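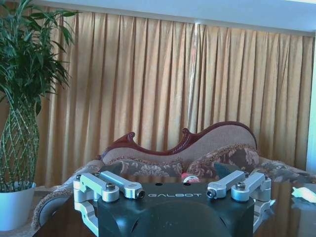
4.2 Glass tops in the living room

The second group of households is the glass group. Smaller than the wood group and much louder in the interviews. Of the 727 diary entries kept for this part of the study, a good share deal with one surface only, the table in front of the sofa, and in the glass homes that share goes up again. People who own a wood table write about what is on it. People who own a glass one write about the table.

Three complaints come back over and over. Fingerprints, dust, and what one respondent in Hendlow called "seeing the room twice." The first two are known from earlier work on kitchen counters (see Section 2) and we dont spend long on them. The third is less studied. A dark, glossy top picks up whatever stands behind it – sofa, curtains, the color of both – and lays it down again as warm streaks across the surface. Figure 3 shows a top of this kind, with the brown and beige of the furnishings coming through faintly, stronger toward the right where the sofa and curtains are mirrored. Respondents read these streaks as dirt. Not always, but often enough that we added a code for it after the pilot ("false smear").

False smear matters for tidying time. Typical entry, Nuststead, evening: wiped the table, stepped back, wiped again, sat down, the mark was the curtain. The same household reports the same thing later in the week. Closing the curtains does not fix it, only moves the marks. Two homes had changed a cushion cover over it, and one had turned the whole sofa a quarter, which then blocked the door to the balcony and was turned back.

Clear glass behaves differently and should be kept apart in any later coding. With clear tops the trouble is the floor underneath, the rug fringe, crumbs, a charger cable. With dark tops the floor goes away and the room above comes in. We had lumped the two together in the first version of the form. This was a mistake and cost us part of the August round, entries from that round are marked in the appendix and left out of Table 4.

What gets put on the table also shifts. Glass owners put down less and pick it up sooner. Mugs go on coasters, keys go to the hall, remote controls go on the sofa arm and then down the side of the sofa, where they are looked for. Magazines stay. Several respondents keep one on the glass on purpose as a kind of landing pad for everything else. Ayantu Degefa, who did the home visits, notes that the landing pad was seldom mentioned in the diaries and was only picked up because she asked where she could set down her clipboard.

Sound is the other thing. We had no question on it and should of had one. Setting down anything hard on glass in a quiet room is heard by everyone, and in homes with a sleeping child the table is more or less closed after bedtime. Things then pile up at the sofa end, on the floor, and are cleared in the morning – a second tidying round that the wood homes mostly dont have.

Cleaning products. Households were left to use what they had. Plain water and a dry cloth is most common, followed by spray. Cloth seems to matter more than liquid, but our data here is thin, the form asked for product and not for cloth. Uddin (the earlier survey of rented homes, Section 2) found the same gap. Anyone re-using the form should add a line for it.

A short remark on lighting. Entries made by lamp light mention streaks more than entries made by day, and respondents tend to blame the lamp. We can't separate lamp from hour of day with the present set. The planned second round under the Sorkex project will ask for both, with a target of 1000 entries, and will also note which way the sofa faces. Seating direction was recorded in the visits only, so for the diary-only homes we do not know whether the person writing was looking at the curtain side of the room or away from it.

Mixed tables (glass insert, wood rim) were coded by the larger part. See 4.3.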